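# Dollenon: notes on laundry for folding

Working notes for the shirt part of the Dollenon set. The other garments (towels, shorts, pillowcases) have their own file.

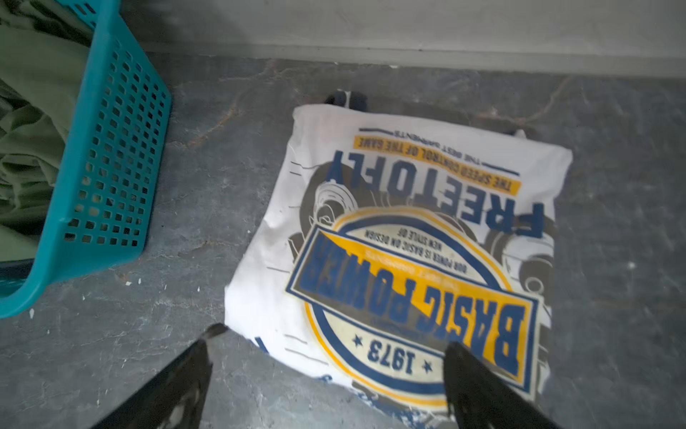
*White t-shirt with the BASIC POWER badge print, laid flat on the floor and seen upside down.*

## What's in it

The set is about t-shirts and the ways they get laid out before folding. It covers 122 shirts, mostly adult sizes, bought used in bundles from a thrift warehouse in Climcombe or left over from the earlier Uvus set. There are 3887 pictures. Plain shirts and printed shirts are both in, and printed ones are the larger share.

The split:

| part | pictures |
|------|----------|
| train | 3054 |
| held out | 833 |

No shirt is in both parts. If you re-split, do it by shirt and not by picture, or the prints will leak across.

## Fields

- `garment` -- short id, stays the same for one shirt across all files
- `base_color` -- color of the cloth, ignoring the print
- `print` -- none, text, graphic, or both
- `print_text` -- whatever words can be read, typed as they appear
- `surface` -- floor, table, bed, or bin
- `state` -- flat, half-folded, folded, or heap
- `turn` -- upright, sideways, or upside down, judged by the print

For plain shirts, `turn` is judged by the neckline. If that can't be found either, the field is left blank.

## How the labels were done

A shirt counts as flat even when it has some wrinkling. Wavy edges and soft folds at one side are fine. Once a sleeve or a hem is doubled over on purpose it becomes half-folded. We went back and forth on this in October and changed a batch of labels, so copies of the set older than version 1.2 won't match the current ones.

Print text is typed in capitals if the shirt has it in capitals. Spacing follows the shirt, which is why you'll find entries like FREETOFLY as one word. Please don't "fix" these. The same goes for odd phrases. The shirt with THE BEST GARMENTS and THE SPEED CONTROL OF THE GAME on it says just that, and the label should too.

Colors are plain names only: white, black, gray, navy, red, green, yellow, brown, other. Navy is kept apart from black for both cloth and print. Cream was folded into white for cloth. Print colors aren't labeled at all yet.

## Known problems

- White shirts are overrepresented. The bundles came that way.
- Kids' sizes are thin. Don't draw much from the scores on those.
- `surface` doesn't say what kind of floor. Concrete and carpet both go down as floor.
- Up to 100 entries in `print_text` have typos from the first pass. Corrections are welcome -- send the garment id and the right text.
- Stains and holes are not labeled.

## Layout

```
shirts/
 labels.csv
 train/
 heldout/
 CHANGES.txt
```

`CHANGES.txt` lists every relabeled garment by id.

## Version

1.3, 16 Mar 2019. Adds the bin surface and drops nine duplicate pictures from train. Questions go to the Nwachukwu textile group, same address as for the Uvus set.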